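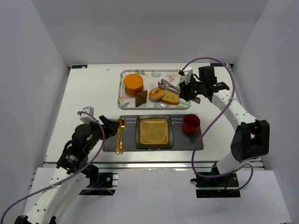 Breakfast Tray Service at Sunddale: Common Questions

When is breakfast served?
From 6 until the last tray goes out. Guests in the Peltness rooms are served first, then the Warrier side of the house.

What comes on the tray?
A usual tray has a croissant, a bagel, a slice of bread and something sweet. The bakery choices change with the day. If you only want one item, tell us the evening before.

Why are there tongs with the bread?
All bread and pastry is moved from tray to plate with tongs, including when you serve yourself. Please don't use your fork for this. Tongs go back on the tray with the handle over the rim, so the next person can pick them up without touching the food.

Can I have a bagel toasted?
Yes. Croissants can be warmed but we don't toast them - they burn too fast in our oven.

How is a place set?
One dark gray mat per guest, long side along the table edge. Spoon and fork go at the left end of the mat, side by side, handles toward the guest. The plate goes in the middle.
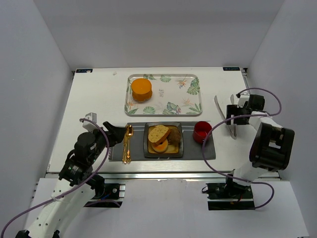 Knives are brought on request. Left-handed guests can ask for a different setting and we will note it for the rest of the stay.

Can I buy the flowered tray?
Not from us. We get ours from Roneo, and the leaf and flower print is not always in stock. We bought 2 spares in March and don't plan to sell them.

How should the trays be washed?
By hand, with a soft cloth. If you are staying in a room with a kitchenette, leave the tray by the door and we will wash it.

Do you cater for allergies?
We can leave out nuts and eggs with one day's notice. We can't promise a kitchen free of wheat.

Is there an extra charge?
Breakfast is included in the room rate. A second tray for the same room is charged separately, and the price is on the card by your door.

Who do I contact about a change?
Alžběta Kadlec handles breakfast orders. Dial 173 from any room phone, or leave a note at the desk before you go up for the night.

Page last updated 1 May 2026.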